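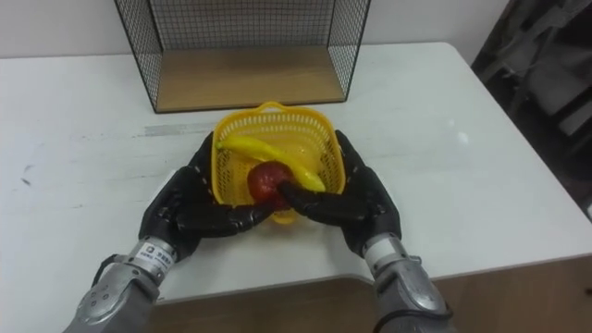

## Jirby Dance Contest: production meeting, June 27, 2023

**Present:** Sławomir Jakubowski (chair), Series producer, Choreography lead, Costume, Music clearance, Floor manager, Minutes

**Apologies:** Lighting

### 1. Minutes of the last meeting

Agreed as correct, with one change. Under item 4 "group opener" should read "group closer". The opener was never in doubt.

### 2. Running order for the live final

The final is down to six couples, as planned. The Series producer passed round a draft running order with the contemporary duet first and the tap solo straight after the break. Choreography asked for these to be swapped. The tap solo needs the hard floor, and the floor crew can't lay it in the length of one advert break.

Floor manager said it could be done if the judges' comments on the previous number ran long. The chair did not want to depend on that.

Agreed: tap solo opens the show. Contemporary duet moves to after the break. The rest of the order stands.

**Action:** Series producer to send the new order to all departments.

### 3. Judges' comments

There have been complaints from viewers that the judges give the same note to the same dancer every week. The chair has watched the last two shows again and thinks the complaint is fair in one case. It was felt that the judges should be free to say what they like, but they could be shown a list of what they said before.

Choreography said the dancers would rather hear nothing than hear about their arms again.

Agreed: a short sheet of past comments to be left in the judges' room before each show. No instruction to go with it.

**Action:** Minutes to draw up the sheet.

### 4. Music

Clearance is in for everything except the track for the Ninon routine. The publisher has asked for a cut of the repeat fee as well as the first broadcast. Music clearance has gone back with an offer and is waiting for a reply.

Choreography has a second track at nearly the same tempo. The dancers have tried it and the lift in the last section comes a bar early. That could be fixed in one rehearsal.

Agreed: if there is no answer by the next meeting, use the second track.

**Action:** Music clearance to chase.

### 5. Costume

Costume has spent more than planned on the group number and asked for money to be moved from the unused guest line. The sum is £263. The chair asked what it was for. It is for replacing the shoes that split in dress rehearsal, and for a second set of gloves.

Agreed.

The quick change between the quickstep and the group number is still too tight. Costume would like a dresser on each side of the stage. Floor manager has no objection as long as they stay behind the tape.

### 6. Studio audience

Clatum have confirmed the seating block and can take 100 on the floor level. The balcony will stay shut, because the camera crane passes too close to the rail. Tickets already sent out for the balcony will be honoured downstairs.

The warm-up act from the heats is not free. Floor manager has two names and will speak to both.

**Action:** Floor manager to write to ticket holders and settle the warm-up.

### 7. Voting

Phone lines will open after the last routine and not before. This is a change from the semi-final, when they opened at the start and the couples who danced late felt they lost out. The presenter's script needs to say this twice, once at the top and once before the break.

The Głowacki trophy is back from the engraver with the right spelling. It will be kept in the production office until the day.

**Action:** Series producer to amend the script.

### 8. Any other business

- Lighting sent a note asking for the blue wash to be dropped from the contemporary duet. Choreography is happy with that.
- The second series has not been decided. The channel expects to give an answer in November.
- Parking passes for the final are to be collected in person.

### 9. Next meeting

Same room, after the first full run-through. Lighting to attend.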